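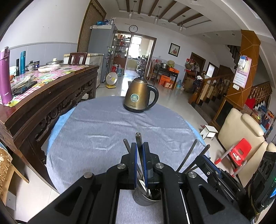 Ticket 615
Subject: Spare finger pads and second set of grippers, budget request
Opened: Sunday, September 7, 2025
Project: Etby, home table tasks
Supplier: Hajdu
Status: waiting on quote

Request
Utensil sorting needs two hand-held grippers per station. We own three, so only one station can run and there is a single spare. Please price three more, plus blue ribbed pads to cover us through February.

Problem reported
Chopsticks turn in the grip when picked up near the end. Metal ones do it more often than wood. Spoons are fine.

Checked so far
Pivot pins tight on all units. Pads cleaned with a damp cloth, no change. Swapped pads left to right, no change. Fitted new pads from the last bag and the turning mostly stopped. We take this as pad wear and are not asking for a different finger.
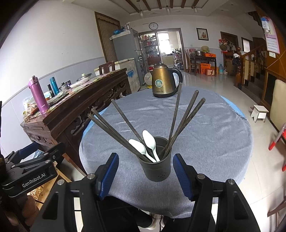 Photo: Etby project files

Test items
Keep the tall utensil cup as the standard holder. Wooden chopsticks and spoons go in the same cup for the mixed task. Metal chopsticks are a separate task and should be logged separately, as they use up pads faster.

Costs
Pads are $22 a pair from Hajdu. Cotov sells a pair for less but the backing is thicker and the fingers don't close fully, so leave them off the order. We have used nearly 51 pairs this year. Grippers are not on the current price list and need a written quote.

Update 1
Purchasing asked if the Mevavley site could lend us a set. They can't before February. Request stands.

Update 2
Pads approved. Grippers held until the quote comes in. If the total goes over the equipment line, cut the order to one gripper and keep all the pads. Second station stays off the schedule for now.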